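Bench tidy at Hinside, Sunday gallery

Quick one this week, only had the afternoon. We're getting the pegboard at the Hinside workshop into some sort of order before the winter classes start, spanners first, then tape, glasses and all the odds and ends that live on the bench top. Two pictures, notes underneath. More when the rest of the hooks turn up from Colell.

The black pegboard, standing up at the back of the table. Rows of round holes, a top rail and a lower rail, white wrench hung upright between the two. Roll of tape and the clear safety glasses still to find a home.

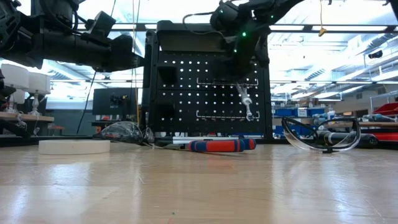

What size hooks do I need for a full set of spanners?
Go by the handle and forget the head. Short hooks with a turned-up end will hold most small and middling spanners, and anything over 325 mm long wants two hooks or a rail, otherwise it swings every time you brush past. Leave a finger's width between them so you can get one off without knocking its neighbour down.

Glasses are the awkward one. Lenses get scratched if they share a tub with anything metal, so they're getting their own hook at the end, near the door, where people will hopefuly put them on. Leka do a little fabric pouch as well, bit fiddly, haven't decided.

Next, the table top, all light wood planks. White tape again, plus a pair of silver combination spanners lying in a rough V. Open one end, ring the other. Good size to start with, easy to hang by the ring.
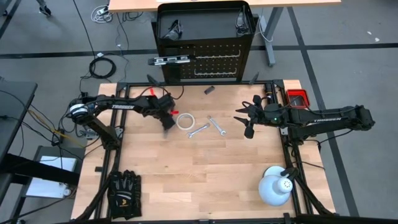 Posted by Skurkau

Still on the list:
labels under each hook (paint pen, the printed ones peel)
26 more pegs, black if they have them
a dowel for the tape rolls, cut to fit
somewhere sensible for pencils

Wood top gets a wipe down and a coat of oil once it's properly clear, probably November. Please dont leave tape sitting on it untill then, it marks. If you've borrowed a spanner from the bench drop it back any evening after six, box by the door is fine.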